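Pusher arm keeps protective-stopping halfway through the sort

ulises_ll
September 18, 2022
Block sorting by color with a plain rod on the wrist. It shoves a few pieces, then faults out with a force limit error. 13 faults in 22 runs. I raised the limit. It now faults with more conviction.

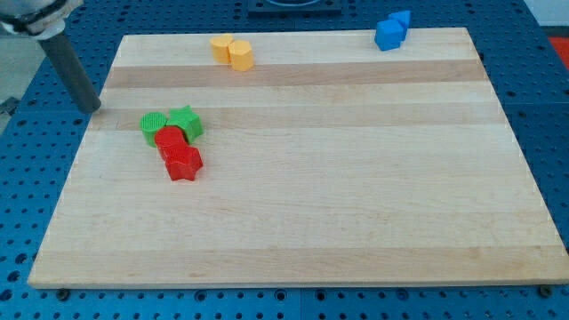
Rod near the left edge, red and green still in one clump

Yellows and blues give me no grief. Anything touching that clump is a coin toss.

gquintero
Please put the limit back before you raise it into somebody's wrist. What's your tip height? If the rod grazes the wood, the arm reads it as a crash – and it's right.

stetar_fan
Disagree, it's the payload setting. Bare rod, payload left over from the old tool, phantom force. I lost most of February to that one.

gquintero
Then the yellows would fault too.

stetar_fan
Not if they're closer to where he zeroed it. But fine.

ulises_ll
Limit is back down. Payload was set for the old tool, so one point to stetar_fan. Fixed it and still got a fault on run 10. Measured the tip next: the board sits higher on the left, so one to Gladys as well. Shimming it tonight.

wetance_guy
Have you tried a gripper

ulises_ll
Thank you, very helpful.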